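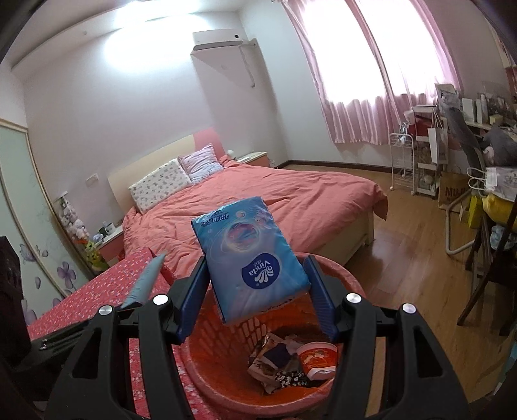
## 7. Slipping, sticking and late release

This section covers the faults reported most often on the Paltport hand gripper: an object that creeps down between the pads, fingers that stay closed after the trigger is let go, and a width reading that doesn't match the fingers. Work through it before you send a unit back. If the gripper has pinched someone or been dropped, go straight to 7.5.

The steps apply to both pad types. Where the Evport pad differs, there is a note.

### 7.1 Before you start

> **CAUTION:** The return spring stays under load with the battery out. Keep your fingers clear of the pads and of the gap between the arms whenever you work the linkage by hand.

1. Stop the recording and wait for the status light to go out.
2. Set the object down. Do not start a check with something still held.
3. Remove the battery and put it where it won't be knocked onto the floor.
4. Lay the gripper on a firm, flat surface, pads pointing away from you. A bed or a sofa is no good for this. The arms sink in and the finger alignment can't be judged.
5. Write down the fault code, if there is one, and the last file number. The code is cleared at the next power-up.

You will need the small driver from the kit, a lint-free cloth, and isopropyl alcohol. A desk lamp helps with 7.3.

### 7.2 Object slips while held

Slipping is most common with soft packs in glossy film: tissues, wipes, refill pouches, snack bags. The film slides over the contents, so the pads may be holding the wrapper well while the pack itself moves. It looks like weak grip. Often the grip is fine.

1. Close the fingers on the test block. With the block held, turn the gripper so that the fingers point down, and wait.
2. If the block stays put, the pads and the spring are good. Go to step 5.
3. If the block moves, wipe both pads with alcohol along the ridges. Wiping across them pushes dirt into the grooves.
4. Let the pads dry fully and repeat the block test. If it still moves, go to 7.3.
5. Pick up the original object again, this time at the middle of its height, with the flat faces of the pack against the pads. Lift a short way over a table or a soft container and hold.
6. If the pack still creeps, mark the object as *not suitable* in the object list and use another one.

**Note:** Do not squeeze harder to cure slipping on film. Past level 3 the pack bulges above and below the pads and works its way out faster. Level 2 is right for most soft packs.

**Note (Evport pad):** The Evport pad is softer and picks up lint from bedding and towels. Clean it at every battery change when you are working in a bedroom or laundry area.

Hand cream is another cause that gets missed. It goes from the operator's fingers to the object and from there to the pads, and everything picked up afterward slips a little. Santosh Rastogi spent an afternoon on a unit with this fault and had the linkage out before he thought to wipe the pads.

### 7.3 Loose pad or uneven arms

A pad that has begun to lift from its backing will hold a light object and let go of a heavier one. The fault can come and go with room temperature.

1. Shine the lamp along the edge of each pad. Look for a line of light between pad and finger.
2. Press each pad at the top, then at the bottom. It should not rock.
3. If a pad rocks, replace both. Never fit one new pad beside an old one.
4. Take hold of one arm and try to move it sideways. A very small amount of play is normal. If you hear a click, lift off the round screw caps on that side and check the screws under them.
5. Tighten until the screw stops, then no more. Refit the caps.
6. Close the fingers slowly with nothing between them. The pads should meet along their whole length.

> **CAUTION:** Don't use thread lock on the arm screws. It runs into the bearing and the finger will stick. Clotilde Deschamps has a box of arms at the Solanki bench that were ruined this way and can't be repaired.

### 7.4 Fingers stay closed, or open late

This is fault **E-16**. It means that the trigger was released and the width sensor did not see the fingers move in time. The fingers may be stuck, or they may have opened normally with the sensor failing to follow.

If it happens with an object in the grip:

1. Keep still. Do not shake the gripper or pull on the object.
2. Lower the object until something is supporting its weight.
3. Press the side release with your free thumb. The fingers open fully and quickly.
4. Stop the recording and mark the file as *fault*, even if the rest of the run looked good.

Then, with the battery out:

5. Open and close the fingers by hand through the whole travel. Feel for a tight spot.
6. If there is a tight spot, look for thread, hair or a scrap of packaging in the linkage. Pull it out with tweezers. Do not cut it in place.
7. If the travel is smooth, unplug the sensor lead, look for a bent pin, and plug it back in until it clicks.
8. Refit the battery and run the width calibration (Section 4).
9. Do several open-and-close cycles in the air and watch the reading on the app. It should return to the same open value every time.

**Note:** On firmware 544, E-16 can also appear when the trigger is tapped twice very fast. The fingers are not stuck in this case and no repair is needed, but the file still has to be marked. Check the firmware number in the app under *Device* before you take anything apart.

### 7.5 After a pinch or a drop

Report every pinch, including ones that leave no mark. The report form is in the app under *Safety*. At the Bukside site, reports go to Gönül Ersoy; at all other sites, to Morfudd Eynon.

1. Press the side release and free the hand, sleeve or hair.
2. Remove the battery.
3. See to the person first. The gripper can wait.
4. Tie a red tag to the handle. A tagged unit stays out of use until it has been checked by someone other than the operator who was using it.
5. Keep the recording. Do not trim or delete it.

The form exists because of a case in December. The operator was moving small items into a basket beside a bed when the fingers failed to open over the basket. She reached in with her other hand to pull the item free, and the fingers released and then closed on her fingertip when the trigger slipped. The injury was a bruise. The gripper had shown E-16 twice that morning and had been restarted both times, with nothing written down. Ramesh Grewal found a length of sewing thread wound around the lower pivot.

Two rules came from that case and apply everywhere now:

- Never pull an object out of the pads by hand. Use the side release.
- A second E-16 in one session ends the session for that unit.

For a drop with no injury, do steps 2, 4 and 5, then the whole of 7.3. Look closely at the arms near the pivots. Fine cracks show up as pale lines in the black. A cracked arm can't be glued -- replace it, and replace its partner too.

### 7.6 Clearing the work area

Several late-release reports turned out to be cords or cloth caught by the lower arm. Before each run in a furnished room:

- Move charging leads and lamp cords off the bed edge, or tuck them under.
- Check that the container you are placing into sits level. A basket on a mattress tips toward the operator's knee.
- Leave room to swing the elbow. Chairs on the operator's side should be pushed back.
- Tie back loose curtains if the run passes close to a window.
- Long sleeves rolled above the wrist, no bracelets on the gripper hand.

### 7.7 What to send with a return

Pack the gripper with the fingers open and the battery shipped separately. Include:

- the fault code and file number from 7.1
- the firmware number
- both pads, even if they have been replaced
- a note of the object that was being handled, with its wrapper if you still have it

Units that come back with no file number are put at the end of the queue.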